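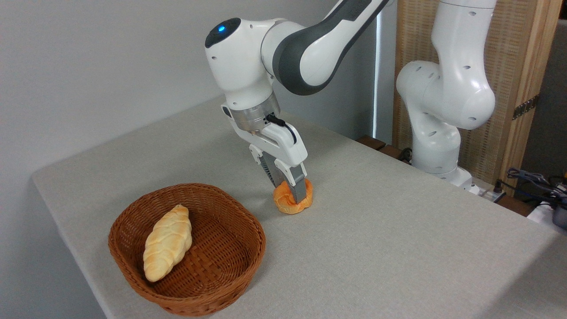 Questions about our bread and baskets

Do you bake on the day?
Yes. The small rolls come out at 6 in the morning, the braided loaves a little later.

Can I order for a party?
Of course. Up to 40 rolls we need one day of notice, for 100 please call Notburga Koller already three days before.

What flour do you use in the braid?
White flour from the mill in Tarnmont, with milk, butter and eggs. It is not suitable for vegans.

How do I keep it fresh?
Wrap it in a cotton cloth. Please not in the fridge — there it becomes dry very fast. You can also freeze it in slices.

Do you sell the wicker baskets?
We lend them for a deposit. Please don't wash them in water, a dry brush is enough.

Are you open in January?
We are closed the first two weeks. The Kostitz shop stays open, but with fewer flavours.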